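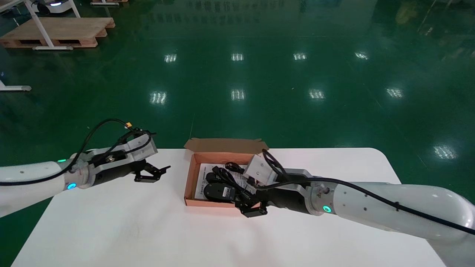

September 10, 2024

Mouse unboxing on the Tunden cell, and the right arm faulted again. Same joint as before, same message (tracking error, code 853), and of course it picked a moment when the gripper was down near the box. I hit the stop, jogged it clear by hand and put the speed limit down to 55 percent before I tried anything else.

My money is on the cable. It runs along the arm and down to the wrist, and I think it pulls tight on the big swings and drags the joint behind its target. Isamu Honda says no, it's the payload setting in Iltar – he found 600 g in there from the Limsakul job, and these grippers weigh more than that! Could be both, I guess. The log has 11 faults in it now, all on fast moves.

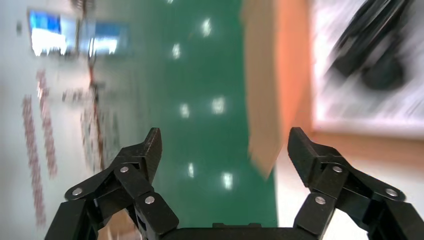
Next time

Fix the payload first, on its own, and rerun at 55. Leave the cable clips alone until we've seen that log. No full speed before Isamu signs off.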